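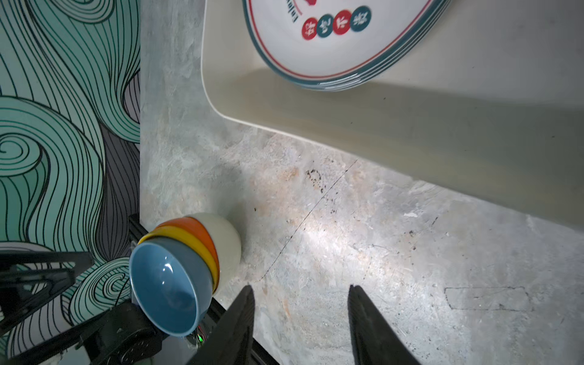

How to pack up a kitchen without losing your mind

Guides > Moving > Kitchen

I've moved 8 times, and the kitchen still takes me longer than everything else put together. Last May we went from Larbridge to Prosholm with 12 boxes of kitchen stuff, and only a single mug died on the way (it was ugly, I'm over it). So this is how I do it now!

1. Start with the stuff you never touch. Fondue set, cake stand, the good glasses. I do these two weeks ahead, in the evenings, with the radio on.

2. Use small boxes. I know the big ones look tempting, but a big box full of plates is a back injury waiting to happen. I stop at 35 pounds and use the bathroom scale to check.

3. Stand plates on their edges, like records. Wrap each one in paper, put a crumpled layer on the bottom of the box, and pack them snug. Bowls can nest with a sheet between each one. I buy 100 sheets of plain newsprint and always use the lot.

4. Tape your lids. Spices, oil, soy sauce, all of it. My friend Gwilym Gape skipped this when he moved to Caneck and his toaster smelled of cumin until spring.

5. Pack an open-first box. Kettle, two mugs, a pan, dish soap, a sharp knife rolled in a towel, and whatever you're planning to eat that night.

6. Label the sides, never just the top. Once they're stacked you can't read the tops, and you'll be the one crouching at 9 pm looking for the can opener.

At the other end, wipe the shelves and live out of that first box for a day before you decide where things go. I always put the plates in the wrong cupboard if I rush.

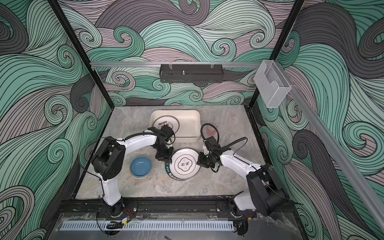 Black rack on a silver rail, with wavy walls in mint and teal

Last updated: May

Contact | © Pons Home Notes | Back to top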